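April, office diary, Erncombe district employment service

The quarterly count reached this office shortly after 8 a.m. Registered claimants in the Erncombe district now stand at 2,062, compared with 1,599 at the same point last year. Most of the increase is attributed to the Trosdale area, where Ehlers ended its second shift in the winter. Of those newly registered, 701 have been without work for more than six months and will move to the extended program.

Rocío Ocampo presented the figures to the district board at ten. The board asked whether seasonal hiring at Iltalbridge would bring the total down before summer. She replied that the employers there had so far listed 65 openings, most of them part time, and that no forecast should be built on them. The board accepted this and asked for a written note.

Chih-ming Tang reported on the appointment backlog. Waiting times for a first interview have reached three weeks in Trosdale. It was agreed that two advisers will transfer there from the main office until the end of the quarter, and that evening appointments will be offered on a trial basis.

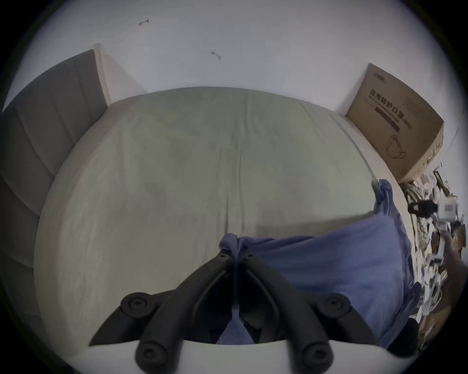
The request for a second training grant was deferred. The board wishes to see completion rates from the first course before it commits further money. I regard the delay as regrettable, though the reasoning is sound. Letters to the course providers were signed at 4 p.m. The draft note on Iltalbridge remains on my desk and will be finished tomorrow morning.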